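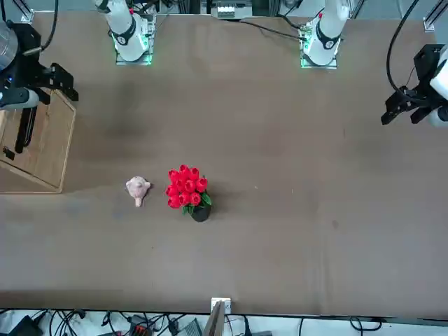
Birley House Activity Room
Table, Plants and Small Items Inspection Checklist with Comments
Date of inspection: 21/11/2019
Previous inspection: September
Form 537, Birley Residential Services

Scope

This form covers the work tables in the activity room, any plants or flowers placed on them, and any soft toys or small decorative items left out between sessions. Kitchen surfaces and floor coverings are inspected under separate forms. Each line is marked Satisfactory, Action Required or Not Applicable. Comments are entered wherever a mark other than Satisfactory is given, and may be entered elsewhere at the inspector's discretion.

Section 1. Table surface

1.1 Top is level and does not rock when pressed at each corner.
Satisfactory.

1.2 Surface is free of splinters, raised edges and open cracks.
Satisfactory.
Comment: The brown top has faint scuffs. These are wear marks only and cannot be felt with the hand. No refinishing is requested at this time.

1.3 Surface is free of crumbs, soil, glue and standing water.
Action Required.
Comment: A few light specks were noted on the top. Wipe down with a damp cloth and the approved Sallasix cleaner, then dry. Do not use scouring pads, which dull the matte finish and will make existing scuffs more noticeable.

1.4 Front edge is clear for seated users, including users of wheelchairs.
Satisfactory.

1.5 Load on the table is within the posted limit of 100 pounds.
Satisfactory.
Comment: The limit label under the table is peeling at one corner. Replace at next service.

Section 2. Plants and flowers

2.1 Container is stable and stands fully on the table.
Satisfactory.
Comment: The red tulips stand in a small round black pot. The blooms are closely packed and the arrangement is wide for the size of its base. Staff should move it by the pot and never by the stems or leaves.

2.2 Container does not leak and leaves no ring on the surface.
Satisfactory.
Comment: Lift the pot at each weekly cleaning and check beneath it.

2.3 Plant or flower type is recorded on the room list.
Action Required.
Comment: Tulips do not appear on the current list. The entry must state whether they are fresh or artificial. If fresh, the pet visit notice on the door must also be updated, as tulips are harmful to cats and dogs if eaten. If artificial, add them to the dusting schedule and check stems for exposed wire.

2.4 Arrangement does not block the view between persons seated across the table.
Satisfactory.

2.5 Loose petals and leaves have been removed.
Satisfactory.

Section 3. Soft toys and small items

3.1 Each item is clean and in good repair, with no open seams.
Satisfactory.
Comment: One small pale pink toy was on the table to the left of the tulips. Seams were checked by hand and are sound.

3.2 Eyes, buttons and other small parts are firmly attached.
Satisfactory.

3.3 Item carries a legible care label.
Action Required.
Comment: The label on the pink toy is faded. Wash by hand in cool water until a replacement label has been sewn on.

3.4 Items are kept clear of plant containers.
Action Required.
Comment: There is a gap between the toy and the tulips, but it is small. Toys placed beside a potted arrangement may pick up soil or water, and a person reaching for one may catch the other. Toys should be returned to the Sasulum storage unit after each session — the second shelf has been set aside for this purpose.

3.5 Items are suitable for the age and needs of the group.
Satisfactory.
Comment: The afternoon group includes young children on family visits. Items small enough to be placed in the mouth remain subject to staff supervision.

Section 4. Records

4.1 Cleaning log is complete from the previous inspection to the present.
Action Required.
Comment: Two entries are initialed but do not state which cleaner was used. Complete from the supply record.

4.2 Replacement costs are within the small items allowance of $50.
Satisfactory.
Comment: The allowance may be used for the table label and the toy label. Furniture from the Mladenović order is charged to account 3050 and must not be entered here.

4.3 Copy of this form is posted inside the supply cupboard.
Satisfactory.

Result

The activity room may remain in use. Items 1.3 and 3.4 are to be corrected before the next session. Items 2.3, 3.3 and 4.1 are to be corrected before the next inspection and initialed on the reverse of this form. Item 1.5 is carried forward to the next service visit.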